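**Ticket:** demo en dormitorio, tarea de mesilla, recorrido interrumpido
**Sitio:** showroom Gidside, habitación de muestra
**Proyecto:** Kumine
**Prioridad:** alta hasta la jornada de puertas abiertas, media después
**Estado:** resuelto con observaciones

**Síntoma**

Durante el pase previo a la jornada de puertas abiertas de febrero, el brazo se detiene al pasar del tablero de la mesilla a la zona del cajón. El controlador devuelve fuerza excesiva en muñeca y espera rearme manual. Sin contacto registrado con el mobiliario. El error se repite en 9 pases de 40, siempre en la misma transición.

**Configuración**

- Controlador Weltov, versión de fábrica, sin parches locales.
- Planificador en modo visita: velocidad reducida, parada por fuerza activa.
- Bucle de control a 1000 Hz.
- Dos cámaras: cabeza y muñeca.
- Secuencia prevista: aproximación al tablero, objeto pequeño, retirada, cajón.

**Registro**

08:40 - Arranque en frío. Autotest correcto. Cámaras sincronizadas.

08:55 - Primer pase completo. Sin incidencias.

09:10 - Parada en la transición. Rearme y repetición: vuelve a parar en el mismo punto de la trayectoria.

09:25 - Se descarta la red. El Weltov no pierde paquetes y el tiempo de ciclo es estable.

09:40 - Se revisa la calibración de la cámara de muñeca. Error dentro de tolerancia. No se toca.

10:05 - Se compara el par medido con el par estimado en la muñeca. En reposo coinciden. Con la muñeca girada hacia el suelo aparece un desfase constante de 2 N·m, suficiente para disparar la parada en modo visita.

10:20 - Se adjuntan capturas de las dos cámaras, cabeza y muñeca por ese orden.
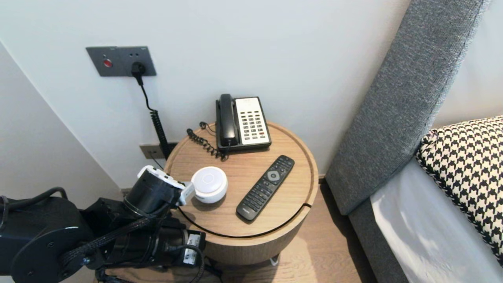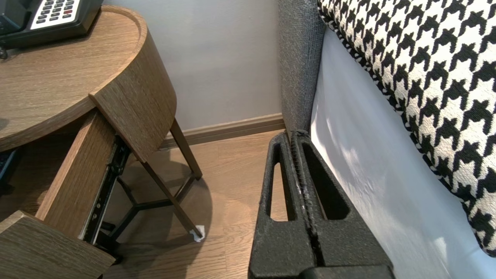 10:35 - Revisados los parámetros de carga útil. El fichero activo corresponde a la pinza anterior: masa y centro de gravedad no coinciden con los de la actual. La compensación de gravedad sale mal en cuanto la muñeca apunta hacia abajo.

10:50 - Cargado el fichero correcto. Reinicio del planificador (el controlador no lo relee en caliente, hay que reiniciar).

11:15 - Nueva tanda en modo visita. Ninguna parada por fuerza. El desfase de par en muñeca queda por debajo del umbral de ruido.

11:30 - Prueba con el operador de Lambert en la consola, siguiendo el guion de la demo. Correcto. Pide que la retirada desde el tablero sea más lenta, porque desde la puerta el público no distingue cuándo termina una fase y empieza la siguiente. Ajustada en el guion, no en el planificador.

**Causa**

Fichero de carga útil desactualizado tras el cambio de pinza. En modo normal el umbral de fuerza es más alto y el error quedaba oculto - por eso no apareció en el taller.

**Solución aplicada**

1. Sustituir el fichero de carga útil en el perfil Kumine.
2. Reiniciar el planificador.
3. Repetir el tarado de la muñeca en dos orientaciones: horizontal y hacia el suelo.
4. Guardar el perfil como predeterminado de Gidside.

**Pendiente**

- Añadir al arranque una comprobación del identificador de pinza contra el fichero de carga. Ahora mismo el sistema acepta cualquier combinación.
- Lambert solicita el registro de fuerza en formato de texto. El exportador actual solo genera binario.
- El mensaje del Weltov no indica el eje. Abierta consulta al proveedor, sin respuesta.
- No subir el umbral de parada durante la visita, aunque el error vuelva. En ese caso, rearmar una vez y, si se repite, pasar al vídeo de reserva y reabrir este ticket con el registro completo de la sesión.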